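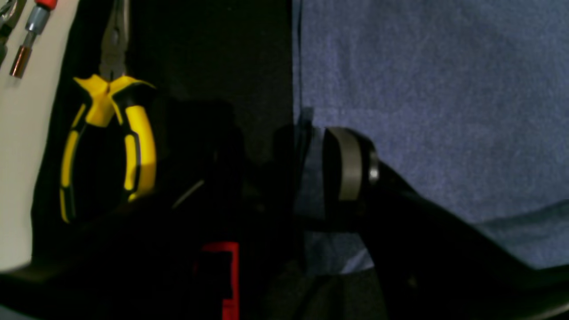

Nadège Gautier asks under my last post whether the Kavell gripper kit is worth it for a student club or if they should just print their own fingers like everyone else. Fair question. Long answer then, typed fast before tonight's meeting.

Short version: yes if cloth is your task. No if you're stacking blocks, save your money.

We're the Prulow club, mostly tenth and eleventh grade, and our event this year is the folding challenge at the Antunes student meet. Cloth. Everyone said don't pick cloth. We picked cloth. Bought the kit in December, $284 plus shipping, and it's been on the arm pretty much since the box got opened.

What you get: finger bodies, pads, a bag of screws, a cable and a booklet. Booklet is bad. Step numbering skips, the drawing of the left finger is mirrored, and the torque for the pad screws isnt given anywhere. We guessed. Snug with a small driver and stop, that's our torque spec now.

Assembly took one meeting and a bit of the next. Killian Vidal did most of it and his only complaint was the screws, which are tiny and brass colored and roll. Work over a tray. Keep a pair of needle-nose handy for the cable, fingers too fat for that job, at least mine.

Now the pads. Good. Best thing in the box. Slightly glossy, round at the top, and they'll slide under a fold without shoving the whole shirt across the table, which our printed ones did every single time. We tried a T-shirt, a dish towel, and an old fleece one of the kids brought in. Knit is easiest. The fleece gave us trouble - it bunches ahead of the finger and then the arm thinks it has something when it doesn't.

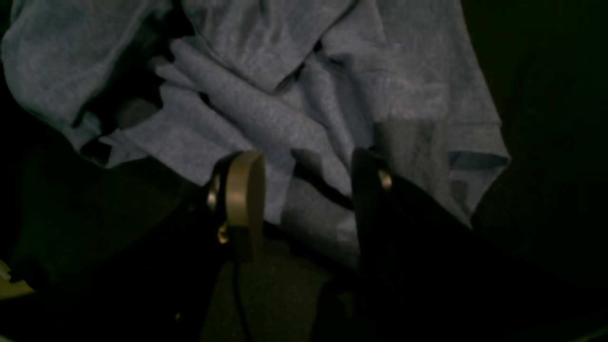
Tan pad up against the gray-blue cloth.

Numbers, for those who want them. First full session with our printed fingers, 34 good picks out of 100. Same script, same shirt, Kavell fingers on: 66. We counted a pick as good if the cloth came up and stayed up for a ten count. Not science but the kids ran it and wrote down the misses too, so I trust it. After that we slowed the approach down and it felt better again, haven't redone the full hundred though. Will post it when we do.

Stuff I don't like. The cable. Runs down the finger and there's nothing holding it, no clip, no channel worth the name. We taped ours. Tape came off. Taped it again. Also the black bodies are a pain in a dim room, the students tuning off the wrist camera can hardly see where the finger stops and the shadow starts. We do most of our runs with the lights low cause of glare on the bench, so this matters to us, maybe not to you. A strip of light tape on the shoulder would fix it, on the list.

Replacement pads are the other thing. Tetach carries them, nobody else I could find, and the last order took nearly 10 days. If you have a meet coming up order spares with the kit. I didn't.

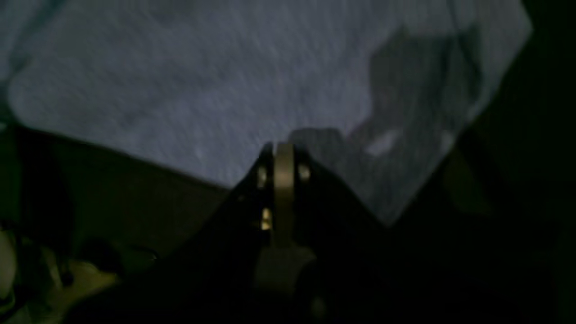

And check the pad screws before every session, not every week like the booklet says. Ours work loose, the lower one first. When it goes you get a tiny wobble and then the kids spend half an hour blaming the code. Ask me how I know.

As a teaching thing it's decent. Everything comes apart with one driver, so a new member can strip a finger and put it back together in an afternoon, and the younger ones now know why the pad is shaped how it is becuase they tried filing a printed one to match. Did not match. Good lesson though.

Compared to the Tetach starter fingers, which we borrowed for a month: those are cheaper, tougher, and hopeless on fabric. Would still buy them for a first year club doing cups and cubes.

So Nadège, if your group is set on the folding event, get it, get spare pads, get some better tape than ours. If they're still deciding, print first and see if they even like cloth. Half of mine didn't until the picks started working.

Posted 2021-02-13. Comments open, I'll answer after the meeting.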